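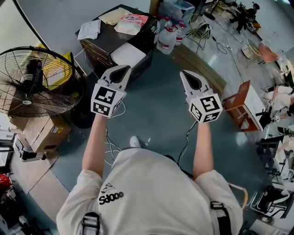

Fitness > Dance and Barre > Balance Boards > Komel Rocker

Komel Rocker Balance Board

The box says the Komel Rocker will tone your legs, fix your ankles and "wake up your core" in 5 minutes a day. I doubt it. You stand on a curved board and try not to tip over, and after a few weeks you get better at standing on a curved board. Whether that carries over to a ballet class or a hike is another matter – the leaflet cites a survey of 662 owners, all of them asked by the maker.

What you do get is a decent board. It is 17 inches across, the grip top holds bare feet well, and it comes with 2 rubber stops that limit the tilt. Leave both on at first. The Dumlao board we used to carry had no stops and a slicker top, and we got a lot of those back.

Skip the Rarutness app. It wants an account before it will show you a timer, and your phone has a timer.

Use it near a wall. If you have a bad knee or get dizzy, ask your doctor first – a leaflet is no help there.

Sold by Fellon. Notes by Saoirse Mac Mathúna, 26 June 2021.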